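Ticket 610: left hand slow to close on thin fabric, wrist view partly blocked
Unit: Nisari, two-arm, home tidying set-up
Opened by: Lamisi Akolgo
Assigned to: Bart Kuipers
Opened: May 21, 2023
Status: open, waiting on cable clips

Lamisi Akolgo wrote:
The left hand lags when it is told to close on anything thin. Hard objects are fine. With cloth the thumb comes in after the fingers, and the fabric slides out before there is any grip. I ran 30 picks and lost 10 of them this way. The right hand on the same list dropped none. I restarted the hand controller twice and it made no difference.

Bart Kuipers wrote:
Please send me a wrist view with the hand fully open. I want to see where the thumb sits before the close command goes out.

Lamisi Akolgo wrote:
Attached.

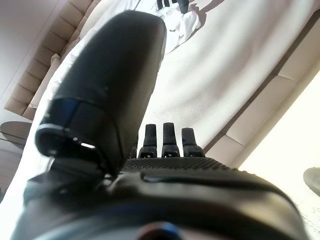 Wrist camera, hand open over the sofa.

Bart Kuipers wrote:
Thanks. Two things. The thumb takes up a lot of the view, so the cloth beyond it is easy to lose as the hand comes down. And there is a wide gap between thumb and fingers. I suspect the open position was set for boxes at Grukport and never changed. Try this on the left hand:

1. Stop the arm and support it before you cut hand power.
2. Load the Hivley soft goods profile, left side only.
3. Re-zero the thumb, then the fingers. The order matters.
4. Set the thumb to start 5 degrees further in.
5. Wipe the palm pad with a dry cloth. No solvent.

Then run the bedroom list again, clothes into the basket, both arms.

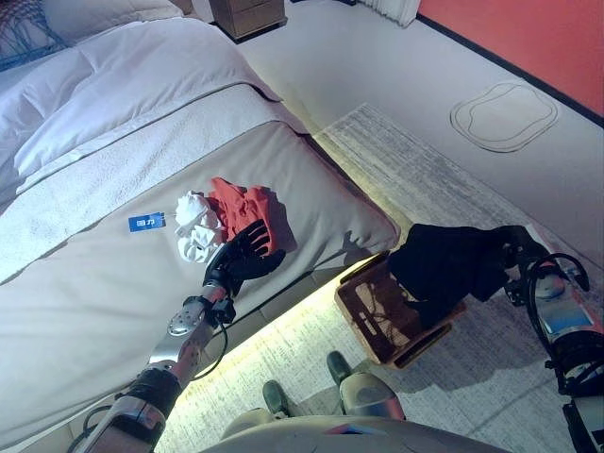
While that list is running, keep an eye on the cable at the left wrist. If it hangs in a loose loop it can catch on furniture when the arm reaches low, and a tug at the connector could give the same delay you are seeing. I would clip it closer to the forearm before blaming the thumb motor.

Lamisi Akolgo wrote:
Profile loaded and thumb re-zeroed. The close is better but I still get a late thumb now and then, mostly with the arm stretched out - so the cable does sound likely. We have no clips of the right size here.

Edgars Lūse wrote:
Clips requested from Sulemana, plus a spare wrist lead. Leave the left hand on the new profile until they arrive and keep it off low reaches.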